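Home | Units | Student Work | Contact
We use cookies to keep this site running. Accept | Settings

Packing Jumble: What We Learned From a Messy Table

For our Cusell packaging unit I wanted to look at something really ordinary, which was how people sort a pile of mixed products before they pack them. I had five classmates try it over two afternoons in November, and I had way more fun than I expected (I also ate most of the snack budget, sorry).

The rules were pretty loose. Everything got spread out on the table in no particular order, and each person could start with whatever they liked. I kept notes in a spreadsheet that ended up at 662 rows, mostly because I wrote down every single time somebody changed their mind!
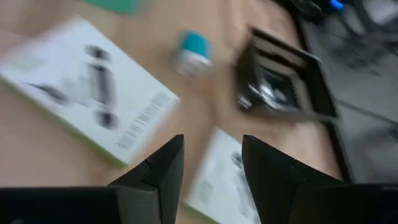 Flat boxes nearly always went first. People liked having a big, straight-sided thing to build against, and then they'd tuck the small containers into whatever gaps were left. Colour mattered more than I'd guessed too. Bright lids got grabbed early, even when they were a terrible choice for the bottom layer.

My favourite bit was the barcode habit. Two people turned every barcode to face up, and they both said they'd picked it up working checkouts. I'd love to redo this with the Petex cartons, which are a odd shape and a real pain to stack.

6 comments | 2778 views | Share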